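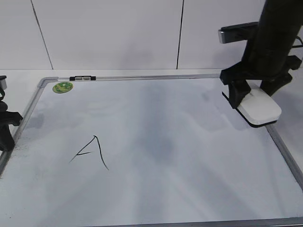 The classroom acoustics survey reached its halfway point in August, with eight of the 11 rooms at the Astley site measured and the remaining three delayed by floor work. Measurements in each room cover background noise with the ventilation running, reverberation time in the octave bands used for speech, and speech clarity at four seat positions. Hard, flat surfaces are logged separately, and this includes dry-erase boards: a smooth white writing surface in an aluminum frame is entered by area and by whether it is mounted or lying flat. Boards had been left out of the original room inventory, and adding them accounted for two extra working days.

Background noise is within the target in five of the eight rooms. In the other three the excess is in the low bands and follows the fan speed. The facilities office has agreed to a test at reduced speed once the timetable allows access before 7 a.m. No cost to the grant is expected.

Reverberation times are longest in the two corner rooms on the upper floor, both of which have bare plaster on three sides and a vinyl floor. Trial panels from Jurnerex were hung in one of them on the rear wall only. The mid-band figure fell, but the change at the lowest band was smaller than the spread between repeat readings and is not reported as a result. A second trial with panels on two adjacent walls is planned.

Teacher questionnaires: 200 were sent out across Astley and Pradham, and returns are still being entered. Responses from Pradham are slower and a reminder has been issued through the school offices. The question on voice strain was reworded after the pilot; pilot answers to it have been removed from the data set.

Spending is in line with the plan except for calibration. The sound level meter was returned to Intarasuk for its yearly check and a microphone capsule was replaced at a cost of $700. We ask that this be met from the unspent travel line.

Work for the next period:
Measure the three outstanding rooms at Astley
Complete the two-wall panel trial
Begin room measurements at Pradham
Submit the questionnaire tables with the next report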